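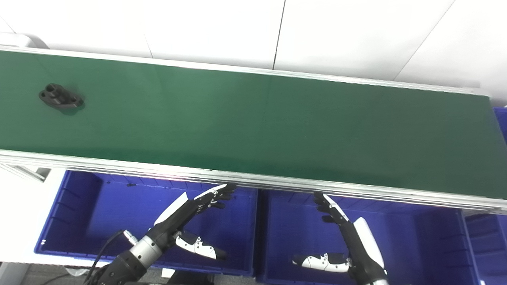 Photo: Doaa El Fassi

Search the newsletter Enter keywords Go

Packing a lunch for the second shift

25 Apr 2021

Last month I asked what you'd like to read more of in these pages, and I was all ready for requests about parking, or maybe the summer picnic (yes, it's still on for June, and yes, there will be corn). What I got instead was a whole stack of notes about lunch! More exactly, about what on earth you're supposed to eat when your lunch comes at 8 in the evening and the only thing open between here and home is the gas station on the Bukthorpe road. I worked second shift myself for a good many years before I moved over to the office, and I have eaten more vending machine crackers than I'd like my doctor to know about, so this is a subject close to my heart.

Let me start with what I did wrong, which will save some of you the trouble. I used to eat almost nothing before leaving the house, because it felt silly to have a big meal at one in the afternoon, and then I'd be so hungry by break time that I ate everything in the bag in ten minutes and spent the rest of the evening wishing I could lie down. Mal-soon Ryu, who trained me and who was right about most things, finally told me to turn the day over. Have your real dinner before you come in, she said, with the meat and the rice and the vegetables, sitting at a table. Then bring something smaller. It took me a couple of weeks to get used to pork chops at noon, but I slept so much better that I never went back.

Now, the smaller something. Soup is the easy answer, and a wide-mouth thermos is worth the money if you don't have one. Fill it with boiling water while you heat the soup, dump the water out, then pour the soup in and get the lid on fast. Mine would stay hot right through to the late break that way. Thick soups do better than thin ones. Lentil is good, and so is chicken with barley, although the barley keeps on drinking up the broth, so make it looser than you think you should.

Deok-su Han wrote in to say that he makes one big batch of rice and beans on his day off and freezes it flat in bags, which stack up like file folders. He moves one bag to the refrigerator each night before bed. He also says to pack hot sauce separately, and that somebody has been helping themselves to his. (I'm only passing that along.)

Yi-an Joo doesn't care for a meal at break at all and would sooner have several little things: a boiled egg, a few slices of cheese, an apple, some leftover roasted sweet potato eaten cold. I tried the cold sweet potato last week on her advice and had it again the next day, so there you go. A spoonful of peanut butter alongside doesn't hurt it.

Several of you asked about coffee, and I'm afraid I'm not going to be popular. I had to quit it after 6, and even that was pushing things. If you like something warm in your hands later on, barley tea is lovely and won't keep you staring at the ceiling. The grocery in Willbridge carries it, on the bottom shelf past the flour. Drink plenty of plain water too, particularly once the weather warms up. I know, I know, everybody says it.

What about when you get home? My rule was toast. One slice, with butter, maybe a banana if I was really empty, and then straight to bed. On the nights I opened the refrigerator and just stood there having a look around, I always regretted it in the morning.

One housekeeping matter while I have you. The break room refrigerator will be cleaned out before the picnic, and anything without a name and a date on it is going to go. There's a roll of masking tape and a marker on top, so please use them, and please put them back.

If you have a recipe that travels well, I'd love to print it. Leave it in the folder by the time clock or hand it to me or to Jong-dae Cheon. Next time we'll have his mother's cucumber salad, which he has promised me in writing, and with real measurements.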